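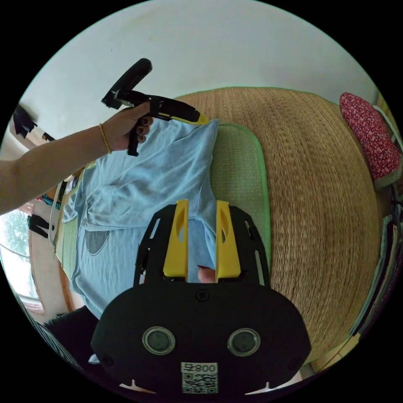
Both grippers on the light blue shirt, on the green mat.

We are comparing two hand-held grippers at Nirkmont before we settle on jaws for the Planeo arm. Clothing is the test material. Rukhsana Janjua planned the tasks, and each gets nine tries.

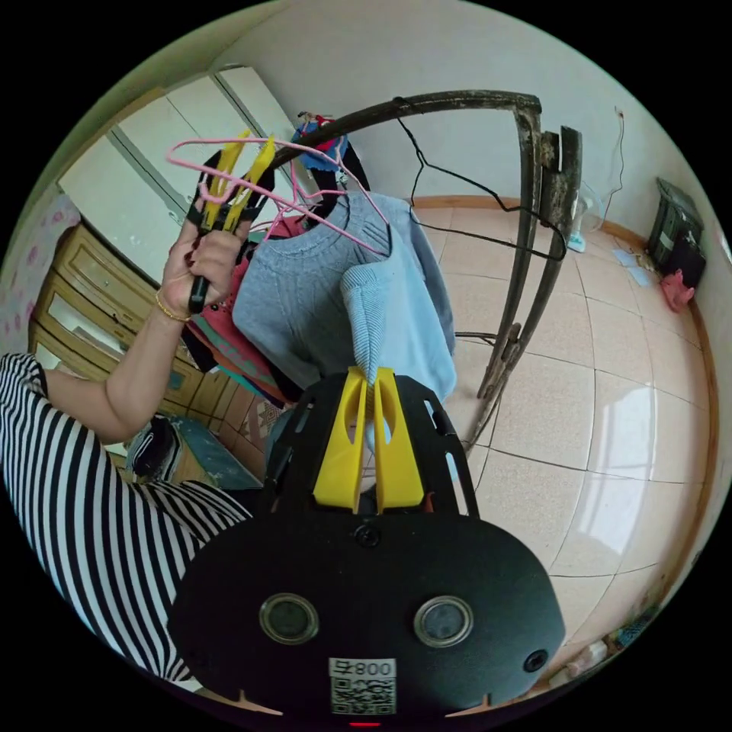
Yellow fingers on the hem, second gripper on the pink hanger.

Knits are harder for us than woven cotton. The ribbing catches at the fingertips and the sleeves wander.

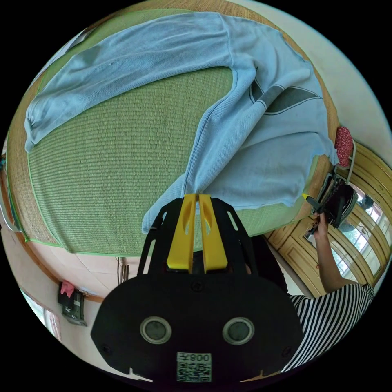 We kept the same fingers for all six tasks so the results can be compared. Grey tips are next, in December.

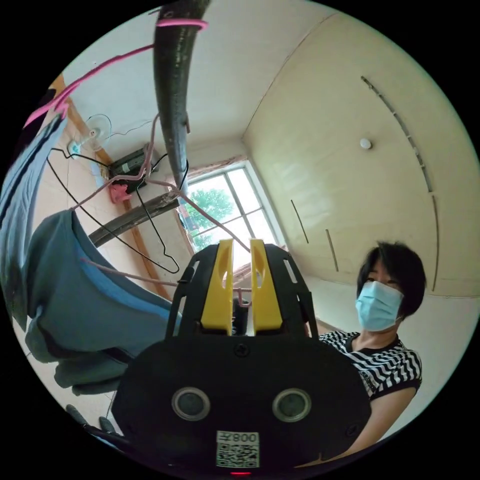 By the window, fingers parallel with a narrow gap.

Comments

Baltasar Requena
Do the slots in the fingers help with grip?

Atif Abbasi
A little on thick fabric. We haven't measured it.

Farzana Lashari
Please post the tip drawings.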